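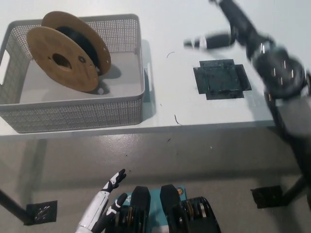

How do I work out how much cord is left on a part-used spool without unwinding it?

Weigh the spool, subtract the weight of the empty spool, and divide the result by the weight of one metre of cord. If the weight per metre is not on the label, measure off a known length, weigh that and divide.

Details from the original poster

I have a box of part-used spools of black braided cord, bought over several years for blinds and light netting repairs. Most have lost their labels. The one intact label is from Hemum and gives 1,000 m and 600 tex. A sealed spool of the same cord weighs 710 g on kitchen scales that read to 1 g. I need to know which spools will do a full job before I order more from Verkside, as their April delivery slots are already filling up. I have no empty spool to weigh.

Answer 1 — Hawi Hadgu, February 16, 2026

You have enough for the Hemum cord already. Tex is grams per 1,000 m, so 600 tex over 1,000 m is 600 g of cord. Your sealed spool weighs 710 g, so the bare spool is 110 g. For any part-used spool of that type:

metres left = (weight now in grams − 110) ÷ 0.6

Three points on accuracy.

Spool weight varies. Wooden and fibreboard flanges take up moisture, and the same spool can gain or lose a few grams between a heated room and a shed. At 0.6 g per metre, an error of 3 g is 5 m. On a nearly full spool you can ignore that. On a nearly empty one you can't, and it is quicker to pull the cord off and measure it.

Nominal tex is only nominal. Braided cord often runs a few per cent over or under the figure on the label, and a finish or wax coating adds weight. For the unlabelled spools, measure 11 m against a tape with light, even tension, weigh it, and divide by 11. Kitchen scales reading to 1 g are too coarse for this. With cord like yours the sample comes to 6.6 g, so you want pocket scales reading to 0.1 g or better.

Do not assume two black cords are the same because they look the same. I have had Śliwiński and Jindgate cord side by side and could not tell them apart until I weighed samples.

Once you have a figure, write the empty weight and the grams per metre on the flange in pencil. Labels come off.
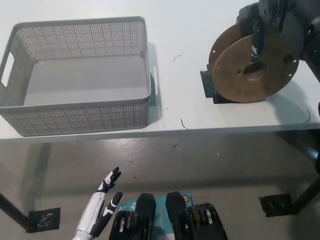 Grey perforated basket on a white table, with the brown discs to the right.

Answer 2

You can do it by geometry if you have no decent scales. Measure the diameter of the core (d), the diameter of the wound cord (D) and the width between the flanges (w). Volume is π × w × (D² − d²) ÷ 4. Work it out for a full spool of known length, then for yours, and scale the length by the ratio. It only works if both were wound the same way. Rewound spools are usually slacker and will read high.

Answer 3

I just go by eye, half full is half the length.

Reply from Hawi Hadgu

Half the depth is less than half the length. The outer turns are longer than the inner ones, so a spool wound to half its depth holds less cord than you would expect — noticeably less if the core is small.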